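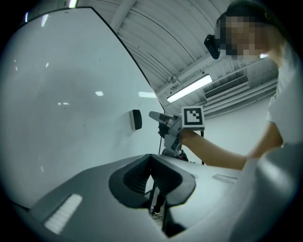

Trararlow Introduces the Grurkum, a Cold Frame That Opens Its Own Lid

New model goes on sale to gardeners who have gone to work on a sunny morning and come home to cooked lettuce

SEMBIRING, March 16, 2020 - Trararlow, the maker of small garden structures, today announced the Grurkum, a cedar cold frame with a lid that lifts by itself when the air inside gets warm and lowers itself when the air cools off. It needs no battery, no outlet, no phone and no password. The company understands that this puts it somewhat behind the times.

A cold frame is a bottomless box with a clear lid. It sits on the soil, lets the light in, keeps the wind out and gives seedlings a few weeks' head start on the season. Gardeners have used them for a very long time and have been forgetting to open them for just as long. On a bright day in early spring, a closed frame can go from cozy to deadly between breakfast and lunch, even with frost still sitting on the lawn next to it.

"I've lost more spinach to sunshine than to snow," said Soledad Alvarado, founder of Trararlow. "You look out at seven in the morning, it's freezing, and you think, I'll leave it shut. Then you get stuck in a meeting. I started this company to sell cold frames, and I was killing plants in my own. It was getting hard to look customers in the eye."

How the lid works

The lid is moved by the Drotar, a sealed cylinder of wax mounted along the back hinge. Wax swells as it warms. Inside the cylinder it has nowhere to go except against a piston, and the piston pushes the lid up. When the wax cools it shrinks, and the lid's own weight brings it back down. A threaded collar on the cylinder sets the point where things begin to move. Turn it one way for lettuce, the other way for peppers, and leave it alone if you can't remember which way is which.

Wax openers have been fitted to greenhouses for years, and Trararlow makes no claim to have discovered wax. What the company has done is shrink the parts to suit a low frame, where a full-size greenhouse opener tends to fling up a light lid as if greeting a relative at the airport. The Drotar moves slowly. Watching it is about as exciting as watching bread rise, and several people at the company have nevertheless spent a lunch break doing so.

Before the design was approved, a single Drotar was run through 908 openings and closings on a test lid in the Sembiring workshop. It was warmed with a hair dryer, which also survived. The one part that failed was a brass pin, now replaced with a stainless steel one and no longer spoken of.

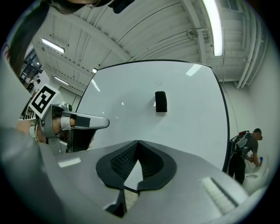

The opener has a quick release for windy days. Pull the clip, and the arm comes away from the lid so that it can be latched shut by hand. Owners in exposed gardens should get used to doing this before a storm, and should not assume that the neighbors will return a lid that has crossed the fence. A short chain is included to limit how far the lid can travel, and the instructions ask that it be attached. Earlier Trararlow models came with the same chain, and the customer service desk can confirm that most of them are still in the bag.

Lumber, glazing and other quiet pleasures

The box is built from untreated western red cedar, which resists rot without any help and turns silver over time. Customers who like the original color can oil it every year. Customers who intend to oil it every year can also simply admit how these things go and let it turn silver.

The glazing is twin-wall polycarbonate. Glass was tried, and it looked lovely until a soccer ball came over. Polycarbonate holds warmth better at this thickness, weighs much less, and spreads the light so that seedlings don't all lean in one direction like passengers on a bus. It slides into a groove in the lid and can be pulled out for washing, a job best done at the end of winter when the green film can no longer be called a patina.

The back wall stands taller than the front so that rain runs off and the low sun gets in. Corners go together with pre-drilled brackets, and every screw in the box is the same size, a decision that Alvarado made after a bad evening with a bookshelf. Assembly takes roughly 15 minutes with a screwdriver and a second person to hold the far end. It can be done alone by anyone with long arms and a forgiving temper.

Why now

Trararlow had planned to release the Grurkum last October, when sensible gardeners buy a cold frame for overwintering greens. The brass pin had other ideas. Spring suits it well enough. Tomatoes, peppers and basil started indoors will need somewhere to toughen up before they go out for good, and the usual method, in which trays are carried outside every morning and back inside every evening until somebody trips over the dog, has room for improvement.

A frame that vents itself also helps with the tail end of the job. Plants that have spent their days under a gradually lifting lid are used to moving air by the time they reach open ground. They will still sulk for a few days after transplanting. The Grurkum does not address sulking.

"People ask me if it will make them a better gardener," Alvarado said. "It'll open the lid. You still have to water the thing. I had one customer on our early list write to ask if it could weed, and I've kept the letter because I'd like to know too."

Sizes and availability

The Grurkum comes in 2 sizes. The smaller fits on a patio or over the end of a raised bed. The larger takes several seed trays at once, with space left over for the tray you said you weren't going to start this year. Both use the same opener, which can also be bought separately and fitted to older Trararlow frames by removing the prop stick. The prop stick may be kept for sentimental reasons or used to stake a pea.

The cedar box and the opener are covered for 2 years against faults in materials and workmanship. The cover does not extend to wind damage with the chain still in the bag. Orders are being taken now by mail and telephone and through garden centers that carry the Trararlow line, and frames will ship flat from Sembiring in the order in which they are requested.

Questions from gardeners
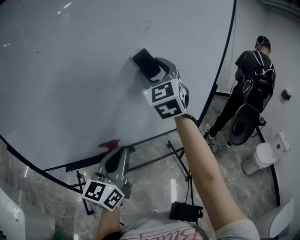 Will the lid open on a cold day if the sun is out?

The opener responds to the temperature of the air inside the frame, so a sunny day can lift the lid even when the air outside is chilly. The gap will be small at first and will widen only if the frame keeps warming up. If the lid is opening sooner than you'd like, turn the collar toward the hinge and check again the next sunny day.

Does the opener need any care?

Put a drop of light oil on the pivot at the start of each season. In places with hard winters, take the Drotar off once the frame is empty and keep it in a shed or garage, preferably on a shelf where you will find it again.

Can the frame sit on paving?

It can, as long as the plants inside are in pots or trays. Put it on level ground, or the lid will bind on one side and the opener will get the blame.

How quickly does the lid close?

Slowly. The wax takes its time cooling, so a sudden cold snap may arrive a little ahead of the lid. If sleet is on the way, go out and release the clip by hand.

About Trararlow

Trararlow designs and builds cold frames, potting benches and small garden storage in Sembiring. The company was founded by Soledad Alvarado, who still answers some of the mail herself, usually in the evening and sometimes with soil on it.

Media contact

Soledad Alvarado, Trararlow, Sembiring. Sample frames are available to garden writers on loan. Please return them without the slugs.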